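Re: [drivetrain-list] Final drive swap and quarter mile times

List,

Replying to the gearing question from earlier in the week. I had most of this typed up in July and have added the newer runs.

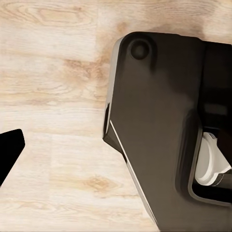
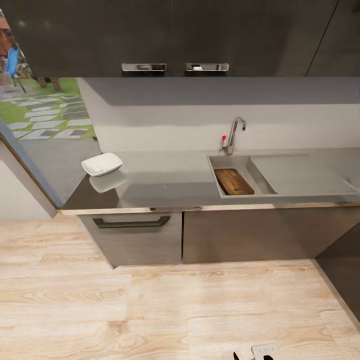
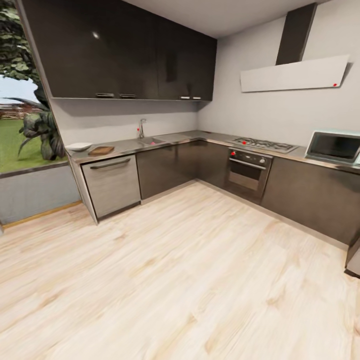
Grudberg
10/05/2020

> The Camell catalog says a shorter final drive is always
> worth a couple of tenths in the quarter. My car runs out
> of gear just before the traps as it is. Would I gain
> anything, or would the extra shift eat it up? Automatic,
> stock converter, street tires.

It depends on where the engine is when you cross the line. You say it is already near the limiter in third. With a shorter gear you will need fourth before the traps, and fourth in that box is a long step down. On mine the engine lands 667 rpm below the torque peak after the shift, and the car pulls noticeably less for the last part of the run.

The gain is all in the first part of the track. My 60 foot times improved with the shorter gear, and the car was ahead of its old numbers at the eighth mile. Most of that was gone by the end. Trap speed dropped by 2 mph. The net change in elapsed time was smaller than the spread I see between a cool morning and a warm afternoon, so I would not put a number on it.

Catalog figures generally assume the car hooks. On street tires a shorter gear may only give you more wheelspin. Before buying anything, look at your own slips. If you are already pedaling it off the line, more multiplication is the wrong place to start.

Things I would check first:

Converter stall. A stock unit that flashes below 3000 rpm is holding the car back more than the axle ratio is. I went with a Grultance converter and it changed the launch more than the gears did. It does run hotter in traffic, so plan on a cooler.

Shift points. Raise the 2-3 shift 300 rpm in the tune and log it. If trap speed goes up, the factory shift was too early. If it stays flat, put it back.

Tire height. A shorter tire has the same effect as a small gear change and can be undone in the parking lot. It will throw off the speedometer, and the shift points too if the tune is not corrected for it.

If you still want the gears after that, pick the ratio from the trap rpm you want in the top gear you intend to use, then work backward with the loaded tire diameter. Do not use the diameter printed by the tire maker. Measure from the ground to the hub center with the car sitting on its wheels and double it.

One more point on the Bramwell install kit that was mentioned in the other thread. The shims are fine but I did not reuse their crush sleeve. I set preload with a solid spacer and have not had to go back in.

Post your slips with the 60 foot and eighth mile numbers if you have them. The quarter mile time alone does not say much about gearing.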